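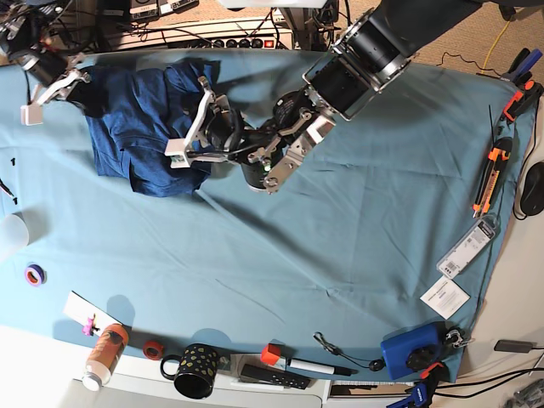
Walier Clothing Care Label Transcripts

This data set holds typed transcripts of care and fiber labels found in secondhand clothes. It was put together at the Kemville clothing exchange and is kept up to date by Kamran Golestani. It is text only. The files are small enough to open in any spreadsheet program.

What's in it

Each row is one label. If a garment has more than one label sewn in, each gets its own row and they share a garment number. The columns are:

garment_id: a running number, never reused
garment_type: shirt, sweater, pants, jacket, skirt, other
label_text: the words as printed, line breaks shown with a slash
fiber_1 to fiber_5: fiber names in the order printed
pct_1 to pct_5: the percentages that go with them
symbols: care symbols, spelled out in words
language: language codes, separated by semicolons
legible: yes, partly, no

Blank cells mean the label didn't give that information. A question mark means it did, but the typist couldn't read it. Please keep the two apart when you clean the data. Version 2 mixed them up in the pct columns and we had to go back to the paper sheets.
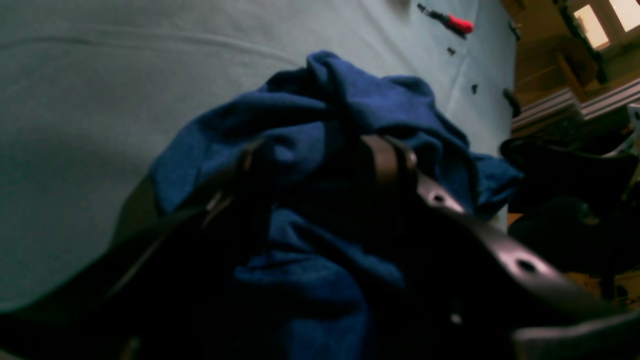

How labels were typed

Labels were copied as printed, spelling mistakes included. If a label says "cottom," the label_text column says "cottom" and the fiber_1 column says "cotton." Trade names for fibers stay in label_text and are mapped to the plain name in the fiber columns. The mapping is in fibers.csv, and you can swap in your own.

Linings and trims are a weak spot. Many jackets list shell, lining and fill on the same label, and our columns only handle the shell. The rest can be found in label_text, where the words "lining" and "fill" are usually easy to search for.

Percentages that don't add up to 100 were left alone. Most are wool blends with a line for "other fibers."

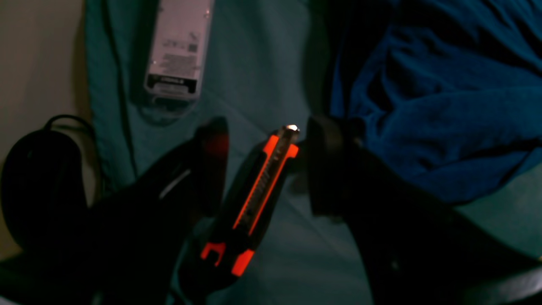
Files

labels.csv: the main table
fibers.csv: fiber name mapping
symbols.csv: wording used for the 18 care symbols we came across
sheets_index.csv: which paper sheet each row came from
CHANGES: short notes for each version

All files are UTF-8 with a header row. Commas inside label_text are quoted. Some older spreadsheet programs turn the garment numbers into dates on import, so set that column to text first.

Known problems

Children's clothes are badly underrepresented. They go out the door faster than we can log them.

The language column covers 9 languages. Anything else is marked "xx."

Rows typed before May use "tumble dry" for both the low heat and normal heat symbols. Later rows split them.
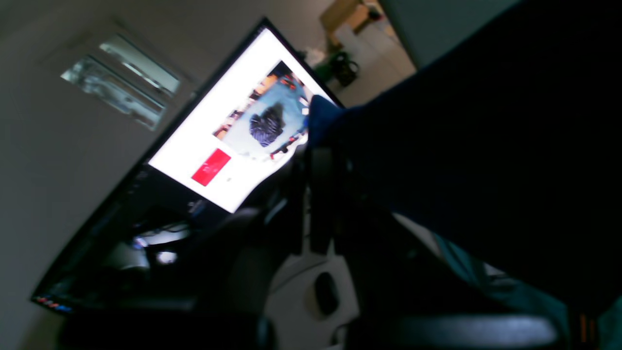
Brand names were removed from label_text and replaced with [brand]. A few have slipped through. Send us the garment number if you spot one.

Use and credit

You may use, change and share the data for any purpose. Please credit the Walier label set and give the version number. The Ahmadpour converter, which turns labels.csv into JSON, has its own license in the tools folder.

Corrections go to the issues page. Include the garment number, the column and what you think it should say.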